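Wie ein Roboter aus Beispielen lernt
Technik für Kinder ab 9 Jahren, Stand: Mai 2020

Ein Roboterarm kann von sich aus nichts greifen. Er besteht aus Motoren, Gelenken und Kabeln. Damit er eine Aufgabe ausführt, braucht er ein Programm. Bei einfachen Bewegungen schreibt ein Mensch jeden Schritt auf. Bei schwierigen Bewegungen lässt man den Computer aus Beispielen lernen.

Was ist ein Beispiel?
Ein Beispiel ist die Aufzeichnung einer Aufgabe vom Anfang bis zum Ende. Ein Mensch steuert dabei den Roboter. Der Computer speichert, was die Kameras sehen und wie die Gelenke stehen. Im Projekt Mivodow dauert ein Beispiel höchstens 60 Sekunden. Eine Kamera sitzt direkt am Greifer und bewegt sich mit ihm mit.
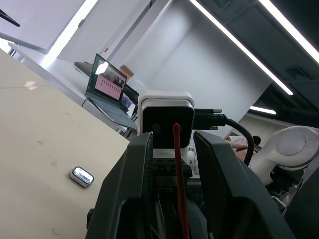 Zu jedem Kamerabild gehört eine Reihe von Zahlen. Sie geben an, wie weit jedes Gelenk gedreht ist und wie weit der Greifer geöffnet ist. Bilder und Zahlen müssen zeitlich genau zusammenpassen. Ist eine Kamera zu langsam, wird das Beispiel gelöscht.

Warum liegen verschiedene Dinge auf dem Tisch?
Der Computer soll lernen, Gegenstände zu unterscheiden. Eine Banane ist gebogen, eine Schachtel hat Ecken, ein Becher kann durchsichtig sein. Würde man immer nur dieselbe Schachtel an dieselbe Stelle legen, käme der Roboter mit einer anderen Stelle nicht zurecht. Für manche Aufgaben arbeiten zwei Arme zusammen und halten ein Teil gemeinsam fest.

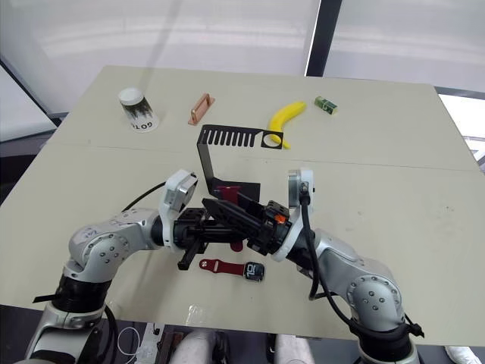 Wie viele Beispiele braucht man?
Für die erste Aufgabe wurden im Januar 165 Beispiele aufgenommen. Das reichte nicht aus, der Greifer fasste oft daneben. Mit 286 Beispielen wurde er genauer. Die ganze Sammlung mit allen Aufgaben heißt Phromma und enthält 2452 Beispiele.

Was macht der Computer damit?
Er vergleicht die Beispiele und berechnet, welche Bewegung zu welchem Bild passt. Diesen Vorgang nennt man Training. Danach wird der Roboter ohne Steuerung durch einen Menschen geprüft. Macht er Fehler, nimmt man weitere Beispiele auf.

Wörter zum Nachschlagen
Greifer: das Werkzeug am Ende des Arms
Gelenk: eine Stelle, an der sich der Arm drehen kann
Datensatz: eine geordnete Sammlung von Beispielen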